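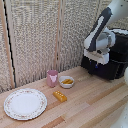
FOR IMMEDIATE RELEASE

**Ravetura ships Macedo 8, planning and perception software for tabletop robot arms**

BREKPORT, 2023-12-20. Ravetura today put out Macedo 8, the new version of its control and planning package for single-arm tabletop work. Existing customers get it free. New licences from the usual place, prices unchanged until March.

Main points, for those in a rush:

- New grasp planner, works from a fixed view and a wrist view together
- Self-masking: the software knows which pixels are the arm and which are not
- Replay tool rebuilt from scratch, old log files still open
- 67 bug fixes, full list in the release notes
- Rustov, the scripting layer, now installed by default

**What's changed in the planner**

Macedo 7 planned a grasp once, from the fixed camera, and then went for it. Fine for boxes. Less fine for crockery, where the edge you want is thin and the angle matters. Macedo 8 plans from the fixed view, moves to a point short of the object, looks again through the wrist camera and corrects. If the two views disagree by more than the limit set in the config, the arm stops and the operator gets a message in plain words. No error codes. We had a lot of complaints about the error codes.

The limit is yours to set. It ships tight. Most sites will want to loosen it a little after the first few days, and there's a page in the manual on how to go about that.

"People kept telling us the old planner was confident and wrong," said Yolotzin Meléndez, who leads planning at Ravetura. "I'd sooner it stopped and asked. So now it does, and you can see why it stopped, which is the part I wanted most."

Plans are also shorter. The old version liked to lift high and come down again even when the next object was close by. The new one scores height as a cost, so with a clear path the arm stays low. Sites with tall items in the workspace should set a minimum travel height before the first run. Please do read that section. It's short.

**Perception: two views, one map**

The bigger job this year was the wrist camera. A camera mounted that close to the fingers spends its life looking past them, and most vision code was never written with that in mind. Large dark shapes get taken for obstacles, or for the object itself, and the planner then tries to avoid its own hand. Macedo 8 builds a mask of the gripper from the arm's model and the current joint readings, and throws those pixels away before anything else runs.

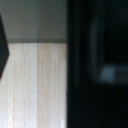 Self-masking is on by default and needs one calibration per gripper. Run `macedo calibrate --wrist` with the workspace clear, leave it alone until it finishes, and the mask is saved with the tool profile. Change the fingers, run it again. A gripper can take up the whole right half of the wrist view, blurred and nearly black, with only a strip of wall and pale planks left to work from on the other side. The old code would have called that a blocked camera. The new code keeps the strip, lines up the plank seams with what the fixed camera sees, and carries on.

The alignment step uses straight edges where it can find them. Table seams, panel joins, the line where a wall meets the surface. Plain white tables still work but take longer to settle, and in that case we suggest a printed marker in one corner. Any of the common marker families will do, set the family name in the config.

Objects sliced off at the side of a view are now held as "partial" and not named until the other camera confirms them. This was the single most asked for change on the customer list. A partial object is still avoided, it just isn't picked.

**Object classes**

Macedo 8 comes with 19 ready-made classes for household work, up from 11. New in the set are plates with raised rims, small cups, shallow bowls and toy food. Bowls can now be marked as holding something, so a bowl with items inside is planned as a level carry from start to finish. Plates are picked by the rim only. A patterned rim no longer throws the edge finder, a fault that bit several sites on the last version and for which we are sorry.

Adding a class of your own still takes a short set of labelled views. The labelling tool has moved in to the main window.

**Replay and logs**

The replay tool plays both cameras, the joint readings and the planner's choices on one timeline. Drag to any moment and see which grasps were considered, which were dropped, and the score for each. A plan can be re-run from that moment with different settings, with the arm powered down. Logs can be exported as plain text. They are bigger than before becuase the wrist view is now stored too, so check disc space prior to upgrading.

**Rustov scripting**

Rustov was a separate download. Now it comes in the box. Scripts written for Macedo 7 run as they are, apart from calls to `plan_once`, which has gone. Use `plan` with `recheck` set to off for the same behaviour. A short script:

```
see("table")
pick("cup", recheck=on)
place("left", height=low)
```

"Our own test team writes in Rustov all day, so it gets fixed quickly when it's annoying," said Simone Lins, product manager for Macedo. "There's plenty left to do. Error messages inside loops are still poor, that's next on my list."

**Known issues**

- Calibration fails if the wrist camera is rotated a quarter turn in its mount. Workaround in the notes.
- Very glossy plates may need a second look before the rim is found. Slow, but it gets there.
- The replay window forgets its size on restart.
- Two arms sharing one workspace is not supported in this version. Please don't try it with two copies running.

**Getting it**

Licence holders can download from the customer page with their normal login. The upgrade keeps tool profiles and scripts, but every wrist camera must be calibrated again before first use. Anyone still on Macedo 6 or older should go to 7 first and then to 8, the direct route isn't tested.

Online walk-throughs for new and current users will run in March. Sign-up is through the customer page, places are first come first served.

**About Ravetura**

Ravetura makes control, perception and planning software for tabletop robot arms. The company is based in Brekport and sells to laboratories, workshops and teaching departments. Macedo and Rustov are Ravetura products.

**Press contact**

Simone Lins, Ravetura, Brekport. Interviews with Yolotzin Meléndez on request, mornings are best. Longer technical notes on self-masking availible to press and customers, just ask.

ENDS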